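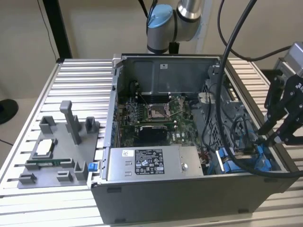
图1 工作台上侧放的台式机机箱,侧板已拆下

Trirar社区电竞联赛 中期进展报告
提交对象:Dimden文体基金 项目管理部
报告人:Nassoro Lema(联赛运营)
报告期:立项至九月底

一、报告期内总体情况

联赛春季学期开始筹备,六月开放报名,九月底打完常规赛第一循环。参赛项目为五对五战术射击和一对一格斗两项,与申请书一致。原计划中的第三个项目(赛车模拟)因设备租赁报价超出预算,经贵部同意推迟到下一年度,相应款项未动用。

截至报告期末,注册选手113人,其中射击项目组成20支队伍,其余为格斗项目个人选手和替补。注册选手中年龄最小的16岁,未成年选手均已提交监护人同意书,原件存放在联赛办公室,扫描件随本报告附上。

第一循环线下赛全部在Matsuda活动中心二层举行,线上赛由选手在家或在合作网吧参加。线下观众累计591人次,按入场登记表统计,不含选手、裁判和工作人员。

二、赛事执行

第一循环共安排84场比赛,如期完成的占绝大多数。改期的比赛集中在七月下旬,原因是活动中心空调检修,二层停用五天。改期场次在八月上旬补完,没有影响积分榜的公布时间。

射击项目采用三局两胜,地图由双方轮流禁选。前两周有队伍反映禁选时间太短,队长来不及和队员商量,从第三周起我们把每次禁选的时限从30秒放宽到60秒。单场总时长因此略有增加,晚场结束时间从21时30分推到21时50分左右,仍在场馆关门之前。

格斗项目采用双败淘汰小组赛。小组分配在八月做过一次调整,起因是两名选手先后退赛,一个小组只剩三人。调整方案在选手群内公示两天,收到一条反对意见,由赛事裁判长Nanami Kinoshita与该选手通话后达成一致,书面记录已归档。

判罚方面,报告期内收到正式申诉六起。四起涉及断线重赛,一起涉及选手使用未登记的外设宏功能,一起涉及赛后语音频道中的辱骂。宏功能一案判该局负,选手所在队伍接受处理。辱骂一案对当事选手禁赛两场。断线重赛的四起申诉中,三起维持原判,一起改判重赛。

我们认为断线规则写得不够清楚。现行条文只说“因不可抗力断线可申请重赛”,没有规定由谁认定、在第几回合之前有效。第二循环开始前会发布修订版,主要改动如下:

断线发生在任一方拿到第三个回合之前,且尚未造成人员伤害的,该局重开。
断线发生在此之后的,从断线回合起恢复,比分保留。
同一选手一场内第二次断线,由替补上场或以少打多继续。
认定由当场裁判作出,赛后一小时内可向裁判长复核。

“人员伤害”指游戏内角色受到伤害,修订版中会加注说明,避免误解。

三、裁判与志愿人员

申请书承诺培训八名持证裁判,目前有七人通过考核并上岗。第八人完成了理论课,因工作调动没有参加实操考核,我们计划在十一月补训一名候补人员。

裁判培训共四次,每次三小时,内容包括规则解读、服务器管理、回放调取和未成年选手的沟通注意事项。最后一项原来没有列入课程,七月开赛后发现确有需要才补上。授课由Kinoshita负责,教材为联赛自编,可以提供给贵部资助的其他项目使用。

现场岗位的排班比预想的紧。周中晚场常常只有一名裁判和一名检录人员,遇到申诉时比赛要暂停等待。第二循环拟将晚场裁判增加到两名,所需补贴从宣传科目结余中调剂,申请单独报送。

四、转播与宣传

每轮选一场射击比赛和一场格斗比赛作现场直播,其余比赛只保留回放。解说由选手和本地爱好者轮流担任,没有支付报酬,提供餐食和交通补助。

直播中出现过两次较大的中断。第一次是推流软件更新后音频丢失,持续了一整局。第二次是场馆网络在晚间被其他活动占用,画面卡顿严重,后半场只好改为录播上传。场馆方已同意在比赛时段为二层单独划出带宽,九月的几轮没有再出现同类问题。

观战延迟目前设为三分钟。有观众抱怨直播与现场比分不同步,但缩短延迟会增加选手看直播获取对方位置的风险,我们不打算改动。

宣传方面,线下海报贴出两批,学校渠道的效果好于商圈渠道。报名表中“从何处得知”一栏,填写同学或老师介绍的人最多。第二循环的宣传会减少商圈印刷品,改为到学校做说明会。

五、与合作单位的关系

Matsuda活动中心:场地协议执行正常,双方每月碰一次进度。中心提出散场后走廊噪音较大,我们已安排检录人员在散场时引导选手从东侧楼梯离开。

Gekeck网吧:承担线上赛的部分机位,按小时优惠价结算。八月账单中有一笔重复计费,已核对退回。该网吧十月起装修,届时机位减半,我们正在与另一家网吧商谈,尚未签约。

六、经费使用

支出总体低于进度预算。场地费和裁判补贴按计划支出;设备租赁低于预算,主要是赛车模拟项目推迟;宣传科目有结余,原因是第二批海报减印;转播科目略有超支,用于临时购买采集卡和备用麦克风。各科目明细和票据复印件见附件二。

报告期内没有单笔超过审批权限的支出。奖金尚未发放,全部安排在总决赛结束后两周内支付,未成年选手的奖金汇入监护人账户。

七、存在的问题

女选手比例偏低。申请书设定的目标是不低于四分之一,目前没有达到。格斗项目情况稍好,射击项目只有一支队伍以女选手为主。我们在报名截止前延长过一周,新增报名有限。下一步打算在第二循环期间办两次不计积分的体验赛,先让感兴趣的人来打,再决定是否报名下一年度。

弃赛率高于预期。三支射击队伍在第一循环中各有一次弃赛,均为凑不齐人。现行规则允许每队登记两名替补,多数队伍只登记了一名。第二循环开始前开放一次补登记。

数据整理滞后。比赛结果能够当天录入,但个人数据统计靠人工从回放中抄录,八月一度积压两周。现已改为只统计直播场次的完整数据,其他场次只记比分和胜负,积压已清完。

八、下一阶段安排

十月上旬:发布修订后的竞赛规则,补登记替补,召开领队会。
十月中旬至十一月:第二循环,两次体验赛穿插进行。
十一月:补训裁判一名,确定季后赛名单。
十二月:季后赛与总决赛,场地已预留。总决赛当日安排颁奖和面向家长的开放参观。
次年一月:提交结项报告和决算。

九、需要贵部答复的事项

1. 宣传科目结余调剂至裁判补贴的申请,希望在十月中旬前批复,以便排班。
2. 赛车模拟项目推迟后,设备租赁款项是结转下一年度还是退回,请予明确。
3. 总决赛是否派人出席。如出席,请告知人数,我们预留座位。

附件一:监护人同意书扫描件
附件二:经费明细及票据复印件
附件三:第一循环积分榜
附件四:申诉处理记录(已隐去未成年选手姓名)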